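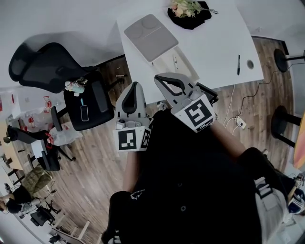

Kerttu Kokkonen
Office and studio coordinator, Rultow

Hi! I'm looking for people who like a tidy desk - or who wish they did and never get there. We're running a few weeks of desk-setting sessions in our office this July, and I have 31 places to fill.

You'd spend a morning with us, clearing and laying out a white desk over and over with ordinary office stuff: a marker pen, a gray case, a little bunch of flowers. Then you tell me which layout you could work at all day and which one would drive you up the wall. I have strong feelings about where the pen goes, and I promise to keep them to myself until you're done!

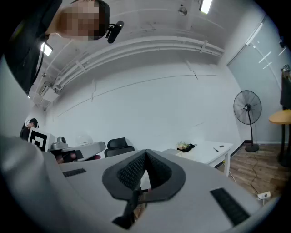 What you need to bring

Yourself, comfortable shoes and some patience. No experience needed, and messy people are very welcome (my own desk at home is a disgrace). You should be fine with sitting and leaning forward for a while, and with other people working close by.

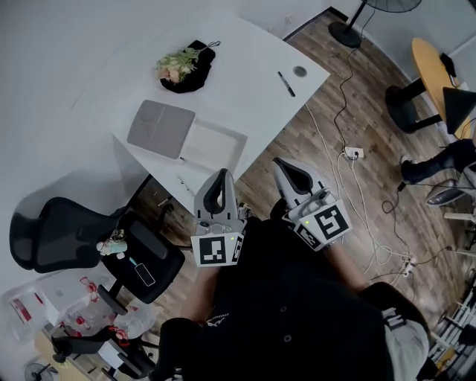 We take breaks whenever you want one, and there's coffee and Joni's cardamom buns. Everyone who finishes a morning gets a 63 euro gift card, plus bus fare if you're coming from out of town.

If mornings are hard for you, say so when you write and I'll see what I can move. 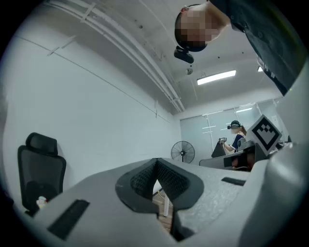
The room has a wood floor and a plain white wall, and there are office chairs with mesh backs. It's up one flight of stairs, with an elevator by the back door.

To sign up, send me your name and two mornings that suit you by 24 Jul 2021. Toivo Rissanen or I will write back with a time.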